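Do you wipe the white benchtop every day?

I do! Warm water, a drop of dish soap, done. I've gone off the fancy sprays (sorry, Theda). 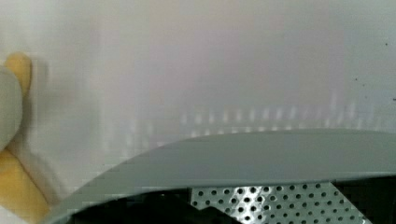
How do I keep a glossy white finish looking good? Go easy on it, mostly. I use a soft cloth and never the scratchy side of a sponge. Look low and sideways for pale reflections like that blurry row of smudges, then check for tiny dark specks, which are so easy to miss on white.

Can I use bleach?

I wouldn't, but email me if you're stuck!

Stefaniia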